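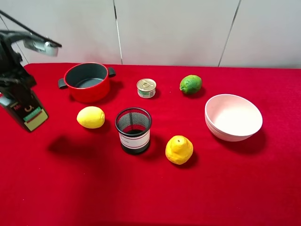
Chapter 5: Why Red Looks Red

I fell for color the summer I worked at a dye house in Avby, where my boss, Edileuza Cordeiro, made me match 316 swatches by eye before I was allowed near a vat. I was terrible at it! My trouble was nearly always with red, and with the way a fabric's surface changes it. Take a bright red tablecloth with a soft, velvety look, like the one in the photo. Dye a shiny satin with the very same stuff and you'd swear somebody switched the bottles on you. A pile fabric has lots of tiny fibers standing up, and light bounces around among them (soaking up more dye color with each bounce) before it gets back to your eye. Satin throws a good bit of it straight back, still white.

So we'll start with surfaces and get to the dyes themselves in Section 5.2. Grab a few scraps of cloth and a desk lamp before you read on. I'll be asking you to tilt them, fold them and brush them the wrong way, and it's a lot more fun if you do it along with me.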